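The Great Lolteo Stall (and how we fixed it)

2 min read

If you came by the Clatbridge workshop in May, you'll have seen our Lolteo arm doing something it was never meant to do: stopping dead, halfway down, with its fingers over an open PC. It did this 18 times in one week! We've now got to the bottom of it and it's such a good fault that I wanted to share the whole thing.

The job is taking apart and refitting old desktop computers, so the arm spends its day reaching into a metal box with very little room to spare. Every stall came up as a collision stop. We checked the case position, then the gripper, then (twice) the program, and found no collision anywhere. The arm was quite sure it had hit something, and we were quite sure it hadn't.

The answer was in the logs. We went through 434 of them and the stops all came on moves where the wrist turned furthest. The cable was being pulled tight at the end of the turn, and the arm felt that tug as a knock. Slacken the cable and the stops went away. Lovely!

Except that a slacker cable hangs lower, and on the second day it hooked a drive-bay latch and dragged the case sideways. The stop worked as it should and no one was near the table, but we did shut the cell down for the afternoon and write it up properly. 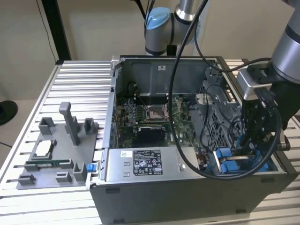

So we've gone for a middle length, plus a new clip from Favitz further up the arm, and we've split the big wrist turn into 2 smaller ones. The collision limit stays exactly where it was. Please don't raise it to get through a stubborn run, however tempting! If you see a stop, leave the arm where it is, check the cable from end to end, and put the details in the fault book.

The next check is due at 2,000 cycles. The Buschmann bench gets the same clip after that.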